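25 April 2021

Sunday in the shed, and a long one. Pulled the rear end out of the Gretska again to chase the chatter we had at Rutherford in March. Same story on every flying lap there: fine on the way in, fine at the apex, then as soon as I picked up the throttle the back started hopping and I had to wait for it to settle. Two laps of that on fresh tyres and I was ready to push it into the lake.

Shock is a Setach, freshly serviced, and I'd blamed it from the start. Had it on the bench this morning and it strokes smoothly, no flat spot, no oil on the shaft. So I put it aside (sorry, Setach) and went looking at the linkage instead. Lower needle bearing was dry as chips with brown dust in the cage! Swingarm pivot was OK, a bit stiff, cleaned and regreased with the Flusance stuff.
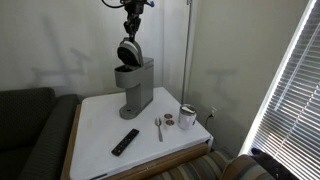

Jessie MacAulay reckons the bearing is only half of it and I've been running too much preload since last season. Wants me to back it off until we get proper static sag, then go out and leave the clickers alone for a whole session. Fair enough – I never leave the clickers alone.

Measured it after lunch with Aqeel Ghumman holding the bike up. Static sag was next to nothing. Wound off 2 turns, bounced it, measured again, and now we've got 10 mm, which is where I thought it was all along. Wrote it on the swingarm in paint pen so I can't kid myself. Bolts on the link torqued to 50 Nm, all with new nuts.
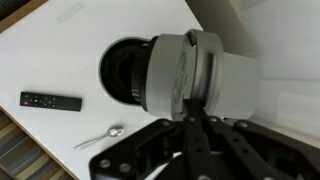
Still haven't decided what to do about the link plates. The old ones are scratched and have a bit of wear in the holes, so I'm tempted to cut a new pair while I've got everything apart. If I do, I'm having them matt black with bare silver bolts, same as on that gripper, where the heads show up bright against the dark plates. On ours everything is the same grubby grey colour and I have to get down on my knees with a torch to check the paint marks.

To do: order needle bearing and seals, check the chain run once the wheel's back in, find the other paddock stand bobbin (try the ute first).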